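The Door to the Back Bedroom

We have lived in this house for 15 years and in all that time the door to the back bedroom has never closed properly. In summer it sticks. In winter it shrinks just enough to drift open at three in the morning, with a long creak that used to send the dog under the bed (she's deaf now, bless her, and sleeps right through it). I finally decided this was the spring I would do something about it, and of course it has taken over my life, as these things do in our house.

I should say first that I come from people who live with things. My grandmother had a kitchen drawer you had to lift and wiggle to the left, and she taught every grandchild the wiggle as though it were a family recipe. When she passed and the house was sold, I remember worrying about the new owners and whether anyone had told them about that drawer. So I have a certain tenderness toward a stubborn door, and I think part of me didn't want ours fixed at all.

But my sister is coming to stay for most of April, and she is a light sleeper, and she has opinions. So one Wednesday evening I got out the screwdriver and a flashlight and sat down on the hall floor to have a good look at the hinges. The top one had two screws that just spun around and around in their holes. You can tighten a screw like that all night and it won't mind a bit!

My neighbor Raili Suominen, who has hung more doors than anyone I know, told me to take the screws out, pack the holes with wooden toothpicks and a little glue, and leave it alone overnight. I didn't leave it alone overnight. I left it alone through supper and one phone call, and then I had to do it all over again the next day, with a fresh box of toothpicks and Raili very kindly not saying anything.

The second go held. After that it was a matter of finding where the door rubbed, which I did with a stick of blue chalk along the edge, and taking it down a little at a time with sandpaper wrapped around a block. I went slowly. My father once planed a door so enthusiastically that we could see the hall light all the way down the side of it for the rest of my childhood.

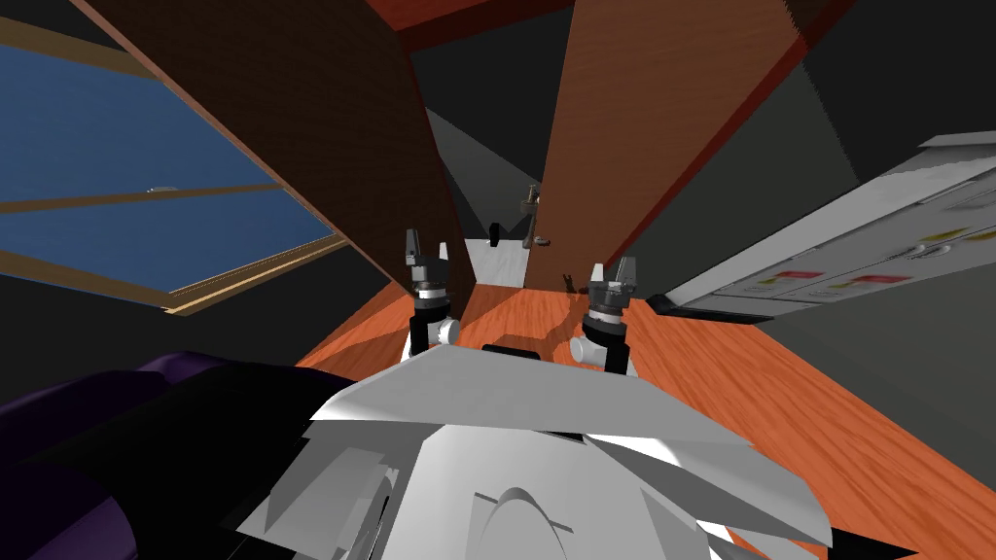
What to do about the color

Now that it closes, I can't stop looking at it. Nothing in our hallway matches. The trim was done by one owner and the doors by another, and I have a feeling the closet came from somewhere else entirely. I used to think I would paint it all white one day and be done with it. I even brought home a sample pot, and it sat on the stairs so long that my husband started keeping his reading glasses on the lid.

I think I'm going to leave the wood alone, though. I like it in the late afternoon when the sun gets as far as the linen closet. I gave the bedroom door a coat of wax on the sanded edge and rubbed it in with one of his old undershirts, and the whole upstairs smelled like church for two days.

My sister arrives next week. I still need to air out the quilts and find the good lamp, and there's a window in that room that only opens if you thump it on the right side. I'll have to show her how.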